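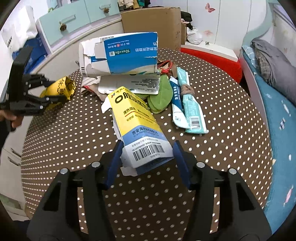 The case against buying a bigger screening program

Screening tests are usually sold on two figures, sensitivity and specificity. Both are properties of the test under study conditions. Neither tells a patient what a positive result means, and neither tells a health system what the program will cost to run. I think the current push to offer kidney function screening to every adult, at any age and in any setting, leans far too heavily on the first pair of figures and skips the second pair of questions.

The proposal under discussion in Hetmont is a fair place to start, as it is written down in more detail than most. Every adult registered with a clinic would be invited to give a urine sample and, if the sample shows protein above a set level, a blood sample. The test kit comes from Furtado, and the samples would be run at the Brenden laboratory. The plan expects 2,000 invitations in the first year and 1,375 returned samples. Those are reasonable assumptions. The return rate is on the high side for a mailed kit, but the clinics plan to send reminders.

The trouble begins with the base rate. Chronic kidney disease is common in older adults and in people with diabetes or high blood pressure. It is much less common in healthy people in their twenties and thirties. When a test with a fixed error rate is moved from the first group to the second, the number of true positives falls and the number of false positives hardly changes. The share of positive results that are wrong goes up. This is arithmetic, and no improvement in lab practice will remove it.

Supporters reply that a false positive is cheap. A second urine sample settles most of them, and a second urine sample costs very little. I accept the point about the sample. I don't accept that the sample is the whole cost. Protein in urine rises after hard exercise, during a fever and with some infections, so the repeat has to be timed properly, and somebody has to explain the timing. A proportion of patients will not come back for it. They then have an abnormal finding on record, unresolved, which will be looked at again by every new clinician and possibly by an insurer.

There is also the blood test. Filtration rate is estimated from creatinine, and creatinine depends partly on muscle mass and on diet. A muscular person can appear to have poorer kidneys than he has, and a frail person can appear to have better ones. Clinicians know this. A letter generated by a results system does not, unless it was written with care, and the draft letter in the Hetmont plan gives the patient a stage and a phone number.

What would I do with the money? The plan sets aside funds for patients already known to be at high risk, but the sum is small, and it is described as support for existing care. I would reverse the proportions. Most clinics already have a list of patients with diabetes or high blood pressure, and many people on those lists have not had a urine protein test in the past year. They need no mass invitation. They need the test added to a visit they are going to make anyway, and a follow-up appointment if the result is abnormal.

Skudetti tried something close to this. Its clinics set the age limit at 50 for people without other risk factors, tested everyone with diabetes regardless of age, and required 2 abnormal results before a diagnosis was entered. The published summary is short and has no comparison group, so I would not build a large argument on it. It does report that over half of the newly diagnosed patients had their medication reviewed within the following months. The Hetmont plan has no equivalent measure. It counts samples returned and abnormal samples found.

That choice of measure matters more to me than the choice of kit. A program judged on abnormal samples will look better the more people it tests, including people for whom the result changes nothing. Treatment for early kidney disease exists and works reasonably well – blood pressure control, certain drugs, a review of painkillers and other medicines that strain the kidney – but it works on patients who are actually started on it and kept on it.

One objection deserves a proper answer. Targeted testing depends on lists, and lists miss people who never visit a clinic. Some of them have undiagnosed high blood pressure and would be found by a mailed kit. This is true, and it is the strongest reason for doing something wider. But the same people are the least likely to return a kit, and a blood pressure check at a pharmacy or workplace would find many of them with less follow-up work. I would fund that first and look at the kit again when there are results.

The Hetmont plan goes to its second reading in September. The age limit and the repeat-test rule could both be added by then without changing the contract for the kits.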